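**Praleo perception stack — pre-session inspection, bench cell**
Date: 27/11/2023
Build: Orkico planner, branch Solberg

- [x] Config loaded from repo, no local overrides
- [x] Intrinsics file matches lens serial
- [ ] Clock offset between wrist stream and pose stream under limit

Comment on the open item: offset drifts after long uptime. Restart the sync daemon and re-read before signing. Frame 348 of the last log is a good place to check alignment by eye.

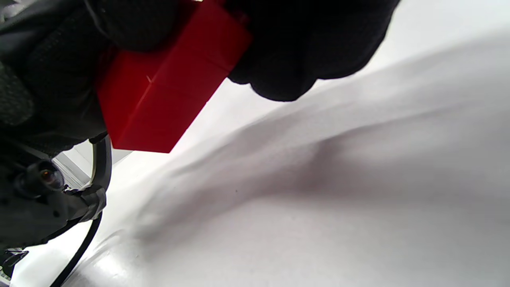 Segmentation thresholds were retuned in April and the old values must not come back through a merge. The mask should close along the straight edges of the block with no bleed into the glove. Red against black separates easily; the fold in the white cloth behind it is where false contours start, so check the background class there first.

- [x] Mask area stable over 112 consecutive frames
- [x] Exposure locked
- [ ] Specular rejection enabled

Comment: the last item was off by default in this build. Glossy faces saturate and the depth estimator fills the hole with a plane that does not exist. Set the flag in the launch file, not in the viewer — the viewer setting is lost on restart.

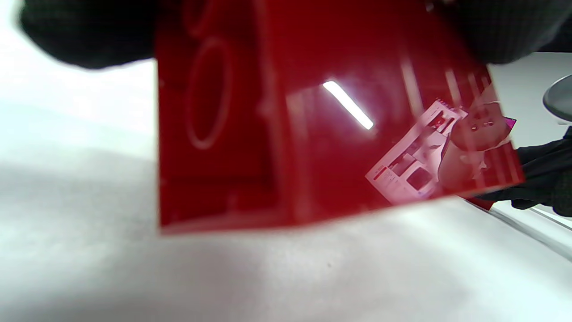
With the flag set, rerun the estimator on the stored log and compare residuals. Anything over the limit goes back to Lulerport with the log attached. Do not edit the log to drop bad frames.

- [x] Pose buffer length 2000
- [x] Planner rejects stale poses
- [ ] Instance IDs persist through occlusion

Comment: two ID swaps in 1028 tracked frames, both on same-color parts. Fails as written.
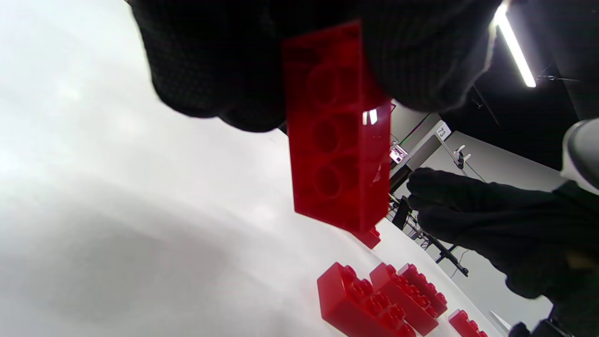

Lulerport replied that the swaps come from the association gate being too wide, and asked that the item stay open until the narrower gate has been run on the same log. Agreed. Item stays open, planner release held.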